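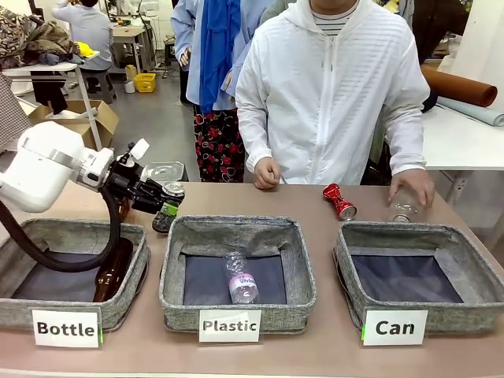 Does it need to know what the thing is before it picks it up? One tester at the Horkthorpe site put this to us on a Wednesday and has been putting it to us ever since. The short answer is no. Griline plans the grasp from shape alone and asks the classifier for a name while the arm is already moving.

Isn't that risky?
Only to our pride. If the label comes back late, the arm holds over the nearest bin until it has one. Version 4 waits 9 seconds, then gives up and sets the item back on the table.

Why is a can so often taken for a bottle?
Crushing. The training set has 2831 labeled items, and most of them were in better shape than what people throw away. Send us your dented ones.

Can the planner read the cards on the bins?
No. The cards are for you. Bin positions come from the setup file, so if you swap two bins and leave the file alone, Griline will sort with great confidence into the wrong ones.

Does it stop for hands?
It slows down inside the shared zone and stops on contact. Please don't test the second part for fun.

Where are the logs?
In the Vashisht folder, named after a server Bisedgate retired years ago. Renaming it breaks 46 scripts. We have counted, and we are leaving it alone.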